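Filed under: Workshop notebook / Finishes

18 April 2020

Second day on the oil and wax trials for the Fudero tabletops. Writing this up in one go, so the order is a bit loose.

Started with the six offcuts Mervin cut last week from the short end of the Billulov boards. All sanded to 180 with the random orbit, then half of them taken up to 240 by hand. I wanted to know if the extra grit was worth the time. On the first coat of oil the 240 pieces took up less and came out lighter, which we expected. After the second coat I could not tell them apart at arm's length. Glenys could, but only by touch. Plan is to stop at 180 on the undersides and go to 240 on anything a hand will rest on.

Oil is the usual Hurkach batch, the tin opened in the winter. It had a skin on it. Cut the skin out, strained the rest through an old paint filter, and it went on fine. There was still some grit in the last inch of the tin so I threw that out. If anyone opens a new tin, please write the date on the lid.

Drying times. The heater was off overnight and the shop was at 46 F when I came in, so the pieces on the rack by the door were still tacky. The ones on the shelf over the bench were dry enough to rub down. I moved everything up to the shelf and left it 4 hours with the heater running. All dry by then except the end grain on piece five, which keeps weeping oil back out. Wiped it three times. I think there is an old check in there that we can't see from the face. Don't use that board for a visible edge.

Rags went in the water bucket outside. I found two in the regular trash from yesterday. Whoever that was, please don't.

Wax next. Two recipes:

A – beeswax and mineral oil, the soft one we have used since June.
B – beeswax with a little carnauba, Hugo's mix, melted in the double boiler.

B is a lot harder to spread. It sets up on the rag before you get to the far side of the board, so I worked in small patches and had to go back over the overlaps. It buffs up brighter than A. Water test with a wet glass left standing on each: A showed a faint ring, B showed none. Heat test with a mug of coffee straight from the pot: both showed a mark. A buffed out, B needed a bit of fresh wax and a hard rub.

Angus stopped in and looked at the samples. He prefers the look of A and says customers will put coasters down anyway. Kane says they won't. I left both sets on the windowsill so we can see what they look like next week in daylight.

Color. This is the part I am least happy with. The red in these boards comes up strongly under oil, more than on the Dobos job, and next to each other the pieces run from a light copper to nearly brown. On a small sample it looks lively. On a full top with short pieces set on the diagonal it could get busy. Mervin wants to sort the pieces by tone before glue-up and keep the darkest ones away from the corners. I would mix them evenly and live with it.

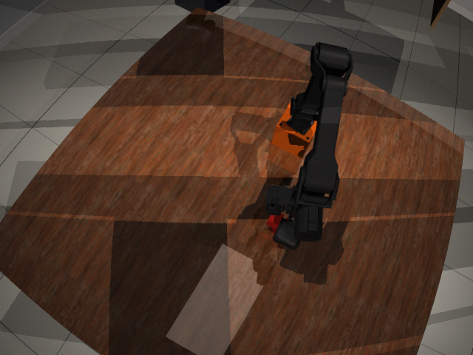
4 min read

Rust, chestnut and dark brown in short diagonal pieces, with the tone changing from one piece to the next. Over a large top I find it less busy than I feared, and it makes me more inclined to mix evenly. Hugo wants to see a real panel before he agrees – fair enough.

So the next step is a test panel, 38 inches on the long side, glued up from what is left on the lower rack. Mervin will do the layout dry and leave it on the bench for everyone to look at before any glue goes on. Moisture reading on every piece first, written in pencil on the back. The last panel cupped and we never worked out if it was the boards or the clamps.

To pick up: a new tin of oil, 240 discs, cotton rags with no dye in them (the blue ones bled onto piece two and I had to sand it back). The double boiler needs a proper clean. It has wax down the outside and it smokes.

Piece five is still weeping as I write this. I've stood it on end on newspaper and will look at it in the morning.

Last updated: after the evening check, rag bucket emptied and heater left on low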